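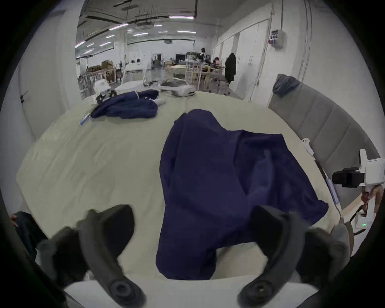 Attachment 1: guest bed, cream sheet, navy laundry on top

Ticket: Navy items leaving color on cream bed linen
Category: Laundry and linen
Opened: 14 July 2022
Status: Closed, with one follow-up

Original report

The cream fitted sheet on the guest bed has picked up a blue-gray cast in the middle. We use that bed for sorting and folding because it is the largest flat surface in the house. The navy clothes get put down there straight from the dryer and sometimes stay until the evening. The mark does not brush off. It is faint and you see it best with the curtains open.

The sheet is a Hidska, cotton, bought last October. The navy clothes are a mixed lot from different places. Some have been washed many times and some only a couple of times. Detergent is Wumance liquid, regular dose. Washer is set to the normal cycle, warm.

I would like to know which item is doing it and whether the sheet can be saved.

Reply 1

Please stop using the sheet as a folding surface for now, or put an old white towel over it. Don't put the sheet in the dryer until the mark is out.

A few questions before we go further:

Are the clothes fully dry when they go on the bed?
Do you wash the navy items with anything lighter?
Does the color come off on a damp white cloth?

For the last one, wet a corner of a white cloth, press it on an inside seam for a minute, and look at it. Do this for each navy item and keep the cloths apart so you know which is which.

Reply 2 (reporter)

Dry as far as I can tell, but the thicker ones can be a little damp at the seams. They come out when the timer ends and I don't check every one. Navy is washed with black and dark gray, nothing light.

Did the cloth test on everything navy in the basket. Two left color. The worse one is a plain navy top, which left a clear blue patch. The other is a pair of lounge pants, much fainter. The item with the white trim left nothing, and its trim is still white, so I had already half ruled it out.

Reply 3

Then the plain top is the likely source, with the lounge pants a distant second. A damp seam lying on cotton for a few hours is enough to move loose dye.

For the top:
Wash it alone, cold, inside out. Repeat up to 3 times. Do the cloth test after each wash.
Skip the fabric softener while you are doing this.

For the sheet:
Soak in cool water with Puvus oxygen powder, amount as on the tub for whites and light colors. Leave it overnight if the care label allows. Rinse, then wash on its own. Hang it up to dry and look at it in daylight. Repeat if needed.

Do not use chlorine bleach on the cream. It can turn it yellow in patches.

Reply 4 (reporter)

First soak done, overnight. Most of the mark is gone. There is still a pale area near the center if you know where to look. Sheet is drying on the line.

The top has had two cold washes on its own. The first rinse water was visibly blue. After the second wash the cloth showed a light smudge. Lounge pants had one wash alone and now test clean.

Also noticed the dryer was stopping early on mixed loads. It was on the sensor setting. I moved it to timed and added 10 minutes, and the seams are dry now.

Reply 5

Good. Keep the timed setting for heavy items. One more soak for the sheet should be fine, same amount of powder. If the top still marks the cloth after a third wash, keep it out of the mixed load and hang it to dry by itself.

Reply 6 (reporter)

Second soak finished and the sheet is back on the bed. I can't find the mark. Third wash on the top gave a clean cloth when dry and a very slight tint when wet, so it is staying with the black items and gets hung on the rack.

I have put an old D'Amico cotton throw in the closet next to the bed, to go over the sheet on laundry days.

Resolution

Cause: loose dye from one navy top, put down with damp seams.
Fix: separate cold washes, oxygen soak for the sheet x 2, longer dryer time.
Follow-up: repeat the cloth test on the navy top next month.

Related items
Dryer sensor ends cycle early on mixed loads
Gray cast on white pillowcases
Fitted sheet corner slips off deep mattress
Lint on navy clothes after washing with towels
Oxygen powder not dissolving in cold water
Which items to hang and which to tumble dry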